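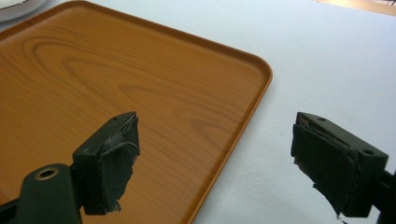 *Wood-grain tray on the white table, hand-held gripper open over it. Note the state of the finger padding.*

**Progress report, tray and table tasks - June 19, 2025**
From: Wilson Betancur, Preltach
To: Korkar programme office

Quick one as I'm writing between sessions. Longer version comes with the December report, which will have the proper tables in it. Headings follow your template except where I've merged two, sorry.

## Where we are

Demonstration recording is going well. Target for this stage was 1000 usable demonstrations by hand, across the tray tasks, and we'll get there before the stage closes. Remote-control recording is behind. More on that below.

To remind whoever is reading this new: we teach the task two ways. By hand, a person holds the gripper, does the job, and the camera on the tool records it. By remote control, the person sits at the desk with the Esell handset and drives the arm. Same tasks, same table, same objects where we can manage it. The question you're paying for is whether the cheap way (by hand) gets us as good a result as the slow way.

## Tasks

Tray tasks in the plan:

- slide tray to the table edge, grip the rim, lift
- set tray down square to the edge
- plate on to tray
- plate off tray, back on table
- turn tray end for end without lifting

First two are finished as far as hand recording goes. Plate on and plate off are under way. Turning the tray is not started and I'd like to talk about dropping it, see end.

The slide-and-lift is the hard one. A tray lying flat gives you very little to get hold of, only the rim, and people all have their own way round it. One pushes the tray out over the edge and comes at it from the side. Another hooks a corner and drags. Both work for a person. Mixed together in one training set they gave us an arm that started one and finished the other, and dropped the tray on the floor a fair few times.

So we wrote a one page sheet for the people doing the demos. Contents, in short:

1. Start with the gripper open, above the table.
2. Come in from the long side, never the corner.
3. Wait a beat before closing. A clear pause helps when we cut the recording up.
4. Lift straight, no swinging.
5. If you fumble it, carry on and recover. Don't stop the recording.

Point five was argued over. Pylypenko (our training subcontractor) wanted only clean runs. I wanted the recoveries in. We trained it both ways and the version with recoveries was better at getting itself out of trouble, so they stay in, marked as such. Pylypenko agree now, or have stopped writing to me about it.

## Hand recording

A session is 30 demonstrations then a break. We tried longer and the quality went off badly towards the end, people get sloppy with the wrist and you can see it in the motion. New people need 2 sessions before we keep anything of theirs. We used to keep it all and throw out the bad ones afterwards, which cost more time than it saved.

Padding. The fingertips are wrapped in green rubbery padding and it is wearing out faster than budgeted. Edges torn and frayed, strips peeling and hanging down off the inner faces. Both fingers are in that state, right as well as left. The tool still closes and still holds a plate, so we have kept recording, but I have two worries:

- loose bits hang near what's being gripped, so the model may learn to look at rags
- the arm has fresh padding on it, so what it feels and sees at the contact isn't what the demonstrator had

We've not measured the second one. It is a hunch. Plan is to re-wrap both tools on the same day, repeat one full session of slide-and-lift, and compare with the worn set. If there's no difference I'll stop fussing and we re-wrap on a schedule. If there is a difference then some of the earlier material needs flagging, though I'd not expect to throw any away.

Materials line in the budget will go over slightly becuase of this. Not asking for more money, will move it from travel.

## The wood-grain tray

You asked in the last call why we still use it. The printed grain is a good test. Dark curved lines all over the flat part, loops and swirls, against a rim that is only a thin lighter band. On a plain tray the edge is easy to find. With this one the early model would go for a grain line as if it were the edge and close on nothing, well inside the tray. Happened most with the tray at an angle to the table.

More varied starting angles fixed most of it. Demonstrators now turn the tray before every run, and we ask for awkward angles on purpose. The other change was starting some runs with part of the tray out of the camera's view, so the model can't rely on seeing all four corners. It now finds the rim from one corner and a length of side, most of the time.

White plate on white table is still poor. The rim more or less vanishes. We have it down as a known weak spot, and the next lot of recording has extra runs with the plate just off the tray. A side lamp helps but I don't want to lean on a lamp, your sites won't have one.

## Remote control

Behind, as said. Three causes:

**Delay.** The handset lags a little behind the arm's movement. Fine for big moves, horrible in the last bit before contact. People slow right down, then the demonstrations come out stop-start and the model copies the stop-start. Esell have sent new firmware and it is better. Not good, better.

**Seeing depth.** Drivers can't judge how high the fingers are above the table from the one view. We put in a second view from the side. Helped straight away, should of done it at the start.

**Tiredness.** Much worse than by hand. Half a session is as much as anyone wants. Have changed the rota so each person does a short remote stint then goes back to hand work.

On the plus side the remote runs need almost no fixing up before training, as the arm's own joint readings come along with them. Hand runs have to be worked out from the camera and we lose a few every session where the tracking slips, mainly when the view is filled with plain table top and there's nothing for it to hold on to. We've tried patterned tape along the table edge. Results so far are mixed. It helps tracking but then the tape is in all the recordings, and I am not keen on a model that needs tape.

## Results so far

Early, small, don't quote outside the office please.

- Set tray down square: hand-taught model and remote-taught model about level. Both good enough to show.
- Slide and lift: hand-taught is ahead. I think that's down to there being far more of it, so not a fair fight yet.
- Plate on to tray: hand-taught only, works with the plate in the middle of the table, falls off quickly towards the sides.
- Mixed set (mostly hand, a few remote on top): best of the lot on slide and lift. Promising, needs repeating with different people.

The mixed result is the thing I'd point to if someone asks you what the money has bought. If a small top-up of remote runs does the job, the slow recording stops being such a problem and the costs in the second half look quite different.

## Problems not covered above

Storage. Video fills the disks quicker than we clear them. New disks ordered, in the meantime finished sessions go to Pylypenko the same evening and we keep only the working set here.

Labelling. Two people were using different words for the same thing ("rim" and "lip"), so half the slide-and-lift notes didn't turn up in searches. Fixed, now "rim" everywhere. Tedious afternoon.

Charger on one tool failed. Replaced.

## Next

- re-wrap fingertips, run the worn / fresh comparison
- finish plate on and plate off by hand
- remote runs for slide and lift, enough for a fair comparison with a same-sized hand set
- extra white-on-white runs
- bring in demonstrators who have never seen the sheet, see how far the instructions carry on there own

## Decisions needed from Korkar

1. Drop the turning task? It uses up session time and none of your sites asked for it. I'd put the time into plates.
2. OK to move the padding cost from travel, as above.
3. Do you want the failed runs delivered with the rest? They're marked and tidy. Takes up disk at your end.
4. Date for the site visit. Any time after the re-wrap suits us. Please bring one of your own trays if you can, the more scratched the better.

An answer on number 1 soonest please, the rota for the next block hangs on it.

Wilson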